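Email this page | Print this page

THE WINTER LETTER
Fri 17 January

On changing the bed, and other things we put off

The Ersoy Street laundromat closed its doors over the holidays, and I have been in mourning ever since, mostly for my comforter. Our machine at home claims to take one. It says so on a sticker. What it does in practice is swallow the thing whole, think about it for an hour, and then walk itself across the utility room floor until it meets the water heater.

So this month's item is about bedding in winter, a subject on which I have received more mail than on the parking changes and the new bus route put together. You people have strong feelings about top sheets.

Let us start there. One camp holds that the top sheet is the mark of a civilized home. The other holds that it spends each night working its way down to the foot of the bed, where it lies in wait for your ankles. I was raised in the first camp and married into the second. We have settled the matter by owning top sheets and leaving them in the closet, where they are ironed and admired.

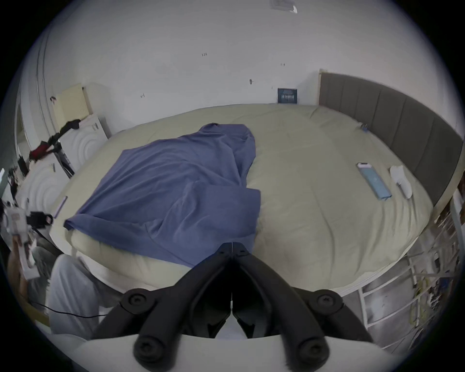
Then there is the question of how often. A reader on the Trarero side of town writes that she changes everything every 6 days, and would like the rest of us to know it. Another asks whether "when my mother visits" counts as a schedule. I would say it does, provided she visits more often than mine, who comes in March and brings her own pillow.

Thread count also came up. I once paid good money for a set that promised 900, and slept on it like a man lying on a tablecloth in a nice restaurant. The 200 set from the discount bin at Ernus has been through the wash more times than I have been to the dentist and gets better every year. I no longer look at the number. I put my hand in the packet when the clerk is busy and make up my own mind.

As for drying large things in January, I have three pieces of advice, all of them learned badly. Don't hang a comforter over a door you will need to close. Don't hang it over the banister if you own a cat. And if you use the dryer, stop it halfway and turn the comforter over, or you will have one hot side and one side that belongs in a pond.

For those without a dryer that size, Rirnum Cleaners out past the feed store has two of the big front loaders, and the change machine there works if you are polite to it. Bring a book. Bring a chair, too, as the good one is always taken by the same pair of boots.

Next month: gutters. We had 500 words set aside for them in this letter, and I seem to have used those up on sheets.

You are receiving this newsletter because you signed up at the front desk or on our website. To stop receiving it, use the unsubscribe link at the foot of your e-mail.

Print this page | Email this page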